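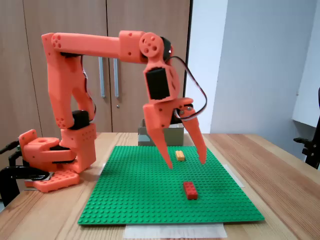 Keeping LEGO from taking over a table comes down to how you handle the baseplate. A bare plate on a smooth tabletop slides every time someone presses a brick down, and whatever is loose beside it ends up on the floor. Pick one table, put the plate where you want it and leave it there. A big green plate laid flat on light wood also makes small parts easy to find, and a red brick or a yellow-orange one shows up at a glance. Dark green pieces are the trouble, so sort those into a tray before you start.

Fixing the plate down

Wipe the table first with a barely damp cloth and let it dry. Crumbs under the plate will make it rock, and grit will mark a timber surface. Wipe the underside of the plate as well.

Use a low-tack tape. I buy the Wedov removable roll, but any tape sold for painted walls will do. Run it along the edges with about half the width on the plastic and half on the wood. The outer row of studs gets in the way on top, so press the tape down firmly between them with a fingernail, or fold a strip under the edge instead. Two sides are enough for ordinary building. Tape all four if small children will be leaning on it.

Test the tape on the underside of the table first. Waxed and oiled finishes can lift, and old shellac nearly always does. Don't leave tape on in a room that gets strong afternoon sun. After a few weeks of that the glue stays behind when the strip comes off.

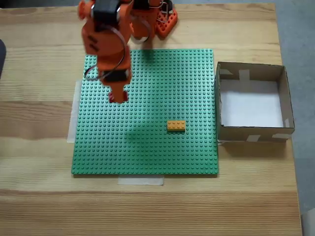
Can I leave the plate taped to the dining table for good?

It's better to lift it every couple of weeks. Timber changes colour in the light, and a square that has been covered since April will be paler or darker than the wood next to it. Peel the tape back slowly at a low angle, move the plate a little and put down fresh strips.

Getting tape residue off

Rub it with your thumb first. A lot of it will ball up and roll away. For what's left on the plate, use warm water and dishwashing liquid on an old toothbrush. Eucalyptus oil works on sealed timber, a few drops on a rag, wiped off straight away and followed with a damp cloth. Keep it off the plastic. Acetone and nail polish remover will ruin both.

Washing bricks and plates

Warm water, no hotter than you'd wash your hands in. Bricks can go in a mesh laundry bag and be swished about in the sink. Plates should be washed flat and never stood in the dishwasher, where they warp. Dust between the studs comes out with a dry pastry brush. Do this before wetting the plate or you'll be scrubbing grey paste out of the gaps.

Dry everything on a towel in the shade. Shake the bricks once or twice so the water runs out of the hollow side. If they go back in the tub wet they'll smell.

Storing the rest

I use shallow Nistor trays, 7 cm deep, for sorted bricks. Anything deeper and people tip the lot out to find one piece. Sort by shape before colour. A red 2x4 is easy to spot among other 2x4s and hard to spot in a tub of mixed red.

Store spare plates flat. Mine are under the couch on a sheet of Cemness board. Leaning them against a wall in a warm cupboard puts a curve in them that doesn't come out.

Separating stuck pieces

Use a brick separator, never teeth or a butter knife. For two thin plates stuck together, put them in the fridge for ten minutes and try again. If a brick is jammed on the baseplate, rock it along its long side and hold the plate down with your other hand so the tape doesn't take the strain.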